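Workshop notebook – April
Felt dyeing, batch 18

Started just after nine. Aim for this batch is to get the walnut brown to come out the same twice running. Batches 16 and 17 used the same recipe on paper and were nowhere near each other. 17 went almost grey along one side.

Wool is the Zorska white, carded, 100 g per hank. Scoured last night with a small squeeze of washing-up liquid and left to stand in the pot until the water was cold. Rinsed twice this morning. There was still a bit of grease at the cut ends, so I rinsed those again by hand.

Mordant
Alum at 10 per cent of dry weight of fibre, cream of tartar at 5. Dissolved both in a jug of hot water first, then into the big pan. Brought up slowly to a bare simmer over an hour and held for another. Nantana Luangrath thinks I have been taking it up too fast and that this explains the streaks in 17. She may be right. I wrote down the temperature every ten minutes this time, figures are on the loose sheet at the back.

pH of the tap water was higher than last month. Used rainwater for hanks A and B, tap for C and D.
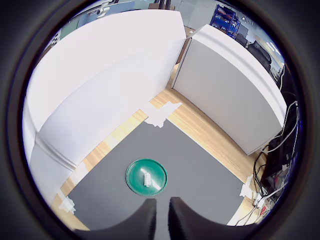
Dye bath
Walnut hulls from the Erdem bag, the one with the torn corner. Soaked since the start of the week and strained through old net curtain. Smell is much stronger than the Sorkine hulls and the liquor is darker, nearly black in the jug.

Made up to 18 litres. All four hanks in together at half past eleven, tied with cotton and labelled with knots – one knot for A, two for B and so on. The paper tags in batch 15 fell apart, so no more of those.

Turned the hanks every quarter of an hour with the long spoon. Do not lift them clear of the liquor when turning. I did this in 16 and I think the air gets at the outer layers first.

Took A and C out at the end of one hour. B and D stayed in for 2 hours and then cooled in the bath.

Results so far (wet, so not to be trusted)
A – warm mid brown, even all the way round.
B – darker, slightly red. Best of the lot.
C – flatter than A, a little yellow.
D – patchy near the tie. Tied too tightly, my own fault. Loosen to a figure of eight next time.

Water seems to matter more than I expected, but I would want to see it again before saying so to anyone. The A and C difference could be down to where they were sitting in the pan.

Feltability
Cut a small piece from spare rainwater-dyed fibre and wet felted it with olive soap. It took longer to grab than undyed Zorska. Fibres felt harsh. Nantana had the same trouble with the Wolari fleece after too much alum, and she went down to 8 per cent. Worth trying for batch 19.

The test square shrank by about a third each way, same as usual. 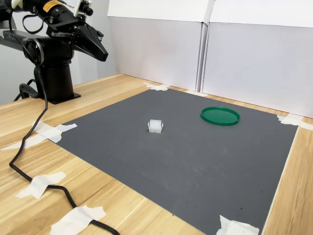

To do
Dry all four hanks out of the sun and compare by the north window.
Cut a length from each for the light test, half covered with card.
Keep the exhaust bath, there is plenty of colour left in it. Try it on the grey fleece.
Order more alum, the tub is nearly down to the bottom.
Ask Nantana for her iron recipe. She uses a very small pinch and adds it at the end.
Scrub the big pan before anyone does yellow in it.

Later, ten to five
B is drying lighter than I hoped but still even. D looks worse. Hanks left on the rack overnight with the window open a crack.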